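Planine releases a new set of online store templates, with changes to checkout and licenses

Planine, the small studio which makes ready templates for online stores, released in August a new version of its main collection. The update touches all templates in the catalog, and the studio says that owners of an older version can move to the new one without paying again, if their license is still active.

The collection was until now mostly known to sellers of clothes and gifts. With this version the studio wants to reach also the shops which sell parts, tools and supplies for the home workshop. Such stores have a different problem. They have many products that look almost the same, and the buyer needs to compare sizes and numbers before he puts something in the cart. A big slider on the front page does not help him much.

For this reason the new template for technical goods, named Skereck, begins with a search field and a list of filters. The product page shows the table of measures first and the long text after it. The cart can take a list of part numbers pasted from a spreadsheet -- a function that buyers from repair companies have requested for a long time. 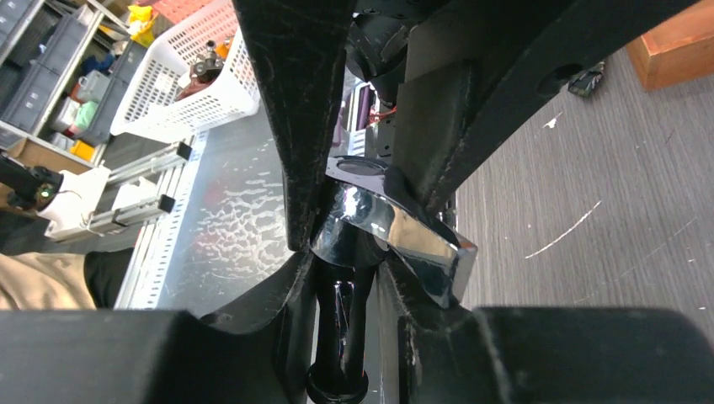
The checkout was also made shorter. In the older version the buyer went through four pages, and now there are 3. The address form is placed together with the choice of delivery, and the coupon field is closed until the buyer clicks on it. According to the studio, many people left the checkout at this place to search for a coupon on other websites, and a part of them did not come back.

"We looked at our own support letters for one year and we read them all," said Nazma Dissanayake, who leads the development. "There were 3,736 letters. The biggest group was about checkout, and the second biggest was about the license. So these two things we changed first."

The license is maybe the more important news for people who build stores for clients. Before, one purchase was good for one domain, and a test copy on another address was counted as a second store. Many customers received a warning in the admin panel when they only wanted to try a new color or a new plugin. Now each license includes two test copies, which are not shown in search engines and cannot accept real payments. The test copies can be made and removed from the customer account, and it is not necessary to write to support.

The price of a single template remains $147. The yearly renewal, which gives access to updates and support, is sold separately as before. A store continues to work if the renewal is not paid, but it will not get new versions.

Kumudini Dissanayake, who answers for design in the studio, explained that the most work went into the parts that a visitor does not notice. The fonts are now loaded from the store's own server, the pictures of products have fixed proportions, and the page does not jump when it is opened on a phone. The menu can be used completely from the keyboard. She said that old templates had many small decorations which had to be repaired after each update of the store engine, and most of these decorations are removed.

Not all customers will be happy with this. On the studio's forum some store owners already asked for the return of the moving banner and the countdown clock. The studio answered that both will be offered as a separate free add-on, but did not give a date. 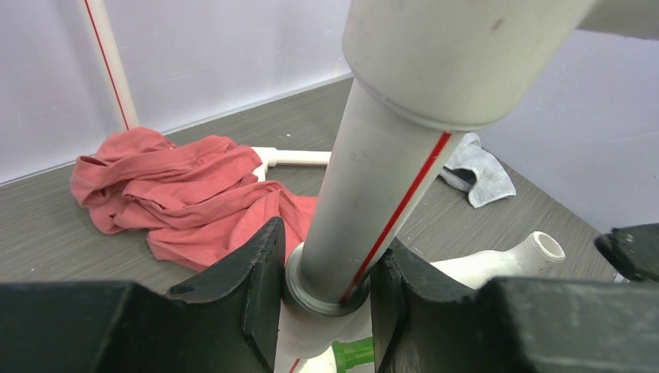 How to update an existing store

The studio recommends to make a full copy of the store before the update, including the database. After this the owner should create a test copy, install the new version there and open at least the front page, one category, one product and the cart. Changes which were made directly in the template files will be lost -- this was also so in all earlier versions. Changes made in a child template are kept, but the files for the checkout must be compared by hand, as their names are different now.

Stores that use the Beyene payment module need its newest release. With an older release the payment button may not appear on the last page of checkout. The studio wrote about this in the release notes, and the new template also shows a message in the admin panel when it finds an old module.

Hosting company Zodell, which offers Planine templates as part of its store packages, will update the stores of its clients in groups. Owners who have a package there do not need to do the update themselves, and they can ask for a later turn if they have a sale planned. The company asks to send such a request through the client panel and not by email.

The previous version will receive security corrections for one more year. New functions will not be added to it. Translations which customers made for the old version can be imported, although the new phrases in the checkout and in the filters will stay in English until someone translates them.

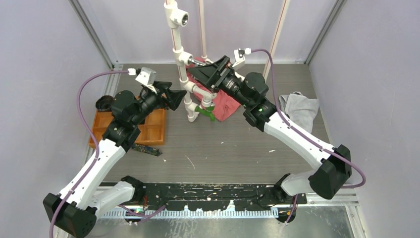

Can a store stay on the old version and still use the Skereck template?

Skereck works only with the new version, so the store must be updated first. An owner who does not want to touch the live store can install Skereck on one of the test copies, prepare the products and the filters there, and move everything to the main address when it is ready. The move is done from the customer account, and the orders received in the meantime remain in the live store.

The new version is available in the customer account under the list of downloads. A demo store for each template is open to everyone, and the demo of Skereck includes a sample catalog, so the filters and the pasted part list can be tried before purchase. Support answers questions about the update in English in the usual hours, from 9 a.m. to 5 p.m.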